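I've been meaning to write up the Skutgate facilitation kit since June, when our neighbourhood group used it for a weekend workshop on community-owned housing, and I'm glad I waited, as we've now run it a second time and I like it even more!

The kit comes in a box the size of a board game: 232 cards, a timer, a fat pad of voting dots and a guide by Nicanor Zepeda, whose writing is so friendly you'll end up reading it over breakfast (I did, twice). The idea is that a room full of strangers goes from grumbling about rents to a written proposal in 11 short rounds. We had 12 people, a good mix of tenants and retirees plus one very patient builder, and everybody got a proper say.

My favourite bit is the "swap" round, where you have to argue for your neighbour's proposal. Lovely to watch, and a bit rowdy.
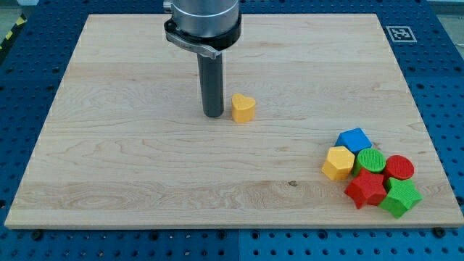
The dots are the weak point, I'm afraid. They curl at the edges and ours were all over the carpet by afternoon tea, so bring your own. I'd also skip round 7, the budgeting one, unless you've got someone who enjoys sums. The older Barel kit handles money far better, though its colours are dreary and the guide goes on a bit (says she!).

Four stars from me, and we've already booked the hall for another go.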